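Search tickets Keyword or ticket number Go

Trillance Support > Community giving campaigns > Voting and ballots

Subject: Votes not counting for our group in the Lozano Community Grant round
Opened by: Rohani Pangaribuan, Namier Veterans Outreach
Status: Resolved
Priority: High (voting closes end of June)

We are one of the groups in the running for the Lozano grant. Supporters tell us they press the vote button, get the thank-you page, and our total stays where it was. It started after the page was updated on your side.

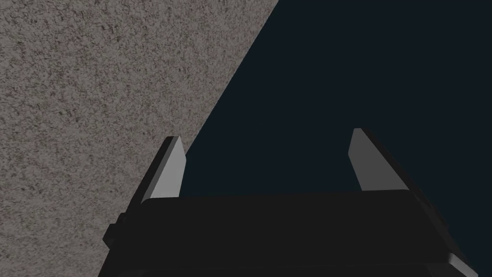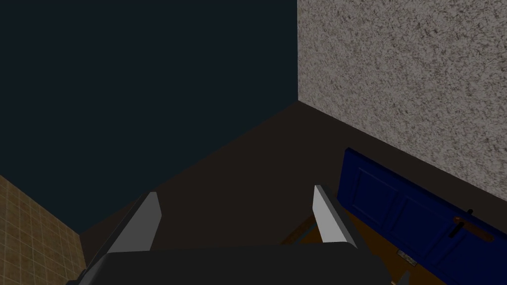
Does a supporter have to confirm by email before the vote is added to our total?

They do, for this round. The thank-you page only means the vote was received. A message then goes to the address the supporter gave, and the vote is added to the total once the link in it is clicked. The link works for 2 days. After that the vote is dropped and the supporter can vote again.

Log

9:10 a.m. Farzad Sharifi (Trillance)
Picked up the ticket. I checked the ballot for Namier Veterans Outreach and it is open and set up the same as the other groups. There are 195 votes waiting for confirmation. That is high next to the number already confirmed. Asked Rohani whether supporters are getting the email at all.

9:45 a.m. Rohani Pangaribuan
Some are, some aren't. The people who wrote to me mostly signed up through our newsletter, and a lot of them use the mail accounts provided by the Trostitz housing program. I asked one of our members, Fouad Khalaf, to try it again while I was on the phone with him. He got the thank-you page and no email. Nothing in his spam folder either. I voted with my personal address and got mine in under a minute.

10:20 a.m. Farzad Sharifi
Thanks, that helps. I looked at the sending records for Fouad's address. We sent the message and the Trostitz mail server refused it. The refusal says the sender address isn't on its approved list. The page update last week also moved confirmation emails to a new sender address, so any mail system with a strict list would turn them away. Passing this to Jaanus Laur, who handles our mail setup.

11:05 a.m. Jaanus Laur (Trillance)
Confirmed. The old sender address was approved at Trostitz and the new one was never submitted. I have done two things:
- switched confirmation emails for the Lozano round back to the old sender address
- written to the mail administrator at Trostitz asking for the new one to be added

Please have Fouad vote again. He may see a note saying a vote is already pending. If so he should choose "Send again" and leave the rest of the form alone.

11:30 a.m. Rohani Pangaribuan
He got it this time and clicked the link. Our total went up by one. What happens to the votes that are stuck? Most of these people are older vets and I would prefer not to ask them to do it all over. A few have already told me they thought they were finished.

1:15 p.m. Farzad Sharifi
We can resend the email to everyone in the pending group, and the 2-day limit starts over from the resend. They don't need to fill in the form again, but they do need to click the link. We can't confirm votes on their behalf under the grant rules. I'd suggest a short notice in your newsletter telling people to look for a message with "Confirm your vote" in the subject line.

1:40 p.m. Rohani Pangaribuan
Go ahead with the resend. I'll send the notice this afternoon.

2:25 p.m. Jaanus Laur
Resend finished. 18 messages came back, all because of mistyped addresses. Those can't be fixed from here. The supporters would need to vote again with the right address. Rohani, I can't share the list, but you could mention it in your notice.

4:50 p.m. Rohani Pangaribuan
Notice is out and the total is climbing. Can you ask whoever does the thank-you page to say that there is another step? It reads like the vote is done.

5:05 p.m. Farzad Sharifi
Sent that to Priit Tamošiūnaitė, who looks after the page text. The new wording will say "Check your email to finish voting." Leaving the ticket open overnight.

8:30 a.m. Farzad Sharifi
Trostitz has approved the new sender address. The new page text is live. Closing this one. Reply here to reopen it.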